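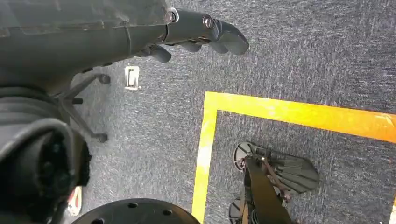

Courses > Automation Planning > Handouts > Session 4: Budgeting for a two-armed robot

Notes for session 4. Charoen Intarasuk covers the first half, Sheyla Inga takes the costing exercise after the break. Bring last week's sheet.

1. Before you ask for a quote

Write down the job first. One paragraph, no vendor words. What gets picked up, from where, how often, who is standing nearby. If you can't fill the paragraph you aren't ready to call Proltance or anybody else.

Hands: decide early. Fingered hands cost more than a plain two-jaw gripper and wear faster. Cables and tendons are consumables, budget them as such. Ask for the price of one finger, not just the whole hand. Some sellers won't sell one finger. Write that down too.

2. Floor space

Mark it out before you buy. Yellow tape on carpet is fine for planning, corners first, then stand in it. Full reach of both arms plus a person walking past. Rolling chairs need to be parked somewhere, so draw that spot on the plan as well. Check were the power comes up. Carpet vs hard floor matters if the base has wheels, ask the vendor in writing.

3. The Zuna worksheet (we use this one all term)

Purchase line: arms, hands, mounting plates, controller
Spares line: hand spares for the year, $3805 in the worked case
Setup: 60 hours of staff time, your own people, at their real rate
Training: 2 people minimum. One person is not a plan, people leave
Service: read the exclusions. Dotstead excludes hands after the first year, Jeon doesn't but charges travel

Most groups forget setup hours completly. Yesenia Huanca's group put in zero last August and had to redo the whole sheet.

4. Lease or buy

Lease if the job may change inside two years. Buy if it won't. Middle case: lease the hands, buy the arms, ask if they'll split it. Worked case uses 156 weeks, same as three years, compare totals and not monthly figures.

Lead times. Quoted 58 days for hands in the worked case. Put the floor work and the training inside that wait, don't stack them after.

5. For next time

Fill in the worksheet for your own site. Floor plan attached, hand drawn ok. Every number needs a source, even if the source is "phone call, Socorro". Guesses get a G next to them. Turn in to Mercedes Marulanda, paper or email, before the session starts.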